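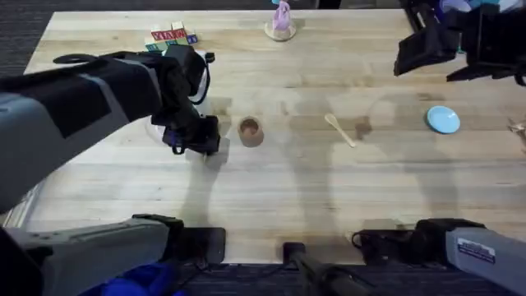
A little wooden cup on the butcher block.

Vodgate FAQ

Last updated November 4, 2022

I get asked the same handful of things over and over, so I've put the answers in one spot. If yours is missing, open an issue and I'll add it when I get a minute.

What is Vodgate?

It's a small caching DNS forwarder I wrote for my home network. It sits between your machines and whatever resolver you already use, remembers the answers, and keeps serving them for a bit if your link drops out. The config is one text file, and I'd like to keep it that way!

Does it replace a full resolver?

Nope. It doesn't walk the tree from the root, it just asks upstream. If you want proper recursion, run a resolver like Stutesska behind it - that's my own setup and they get along fine.

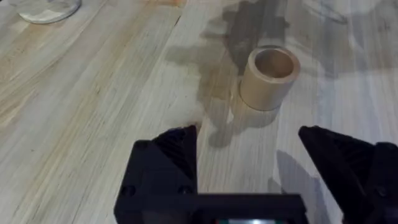
How long does Vodgate keep a stale record?

Thirty seconds past its TTL by default. Set stale_max in the config file if you want longer, then send the process a HUP so it re-reads the file. Anything already in the cache keeps its old limit until it's next looked up.

How big does the cache get?

The default is 1,000 entries, and when it fills up the least recently used one gets the boot. My own box has a custom limit of 3,944, which is a silly number left over from when I was chasing a memory leak in September (fixed now, sorry to everyone who hit it).

Why do I get SERVFAIL right after boot?

Usually the upstream isn't reachable yet. Turn on wait_upstream and Vodgate will hold queries until the first good reply comes back. If you're on Flaltard, its init scripts start us before the network is up, so you'll need to change the order by hand. 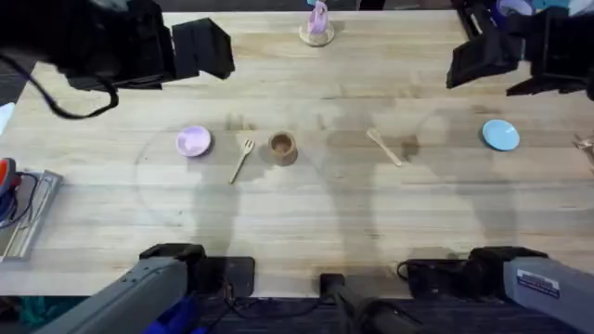 One reader wrote in to say the blocklist loader choked on Windows line endings, and that running the file through a converter first got all 1,095 of their rules to load. Fair cop. The parser now strips them on the way in, so grab the latest build and skip the converter.

Can I log queries to a file?

You can, with log_path, but it's off by default and I'd leave it off on a shared network. Your flatmates' browsing is their own business. There's also a Hyun plugin that just gives you hit and miss totals, no names, and it's plenty for tuning the cache size.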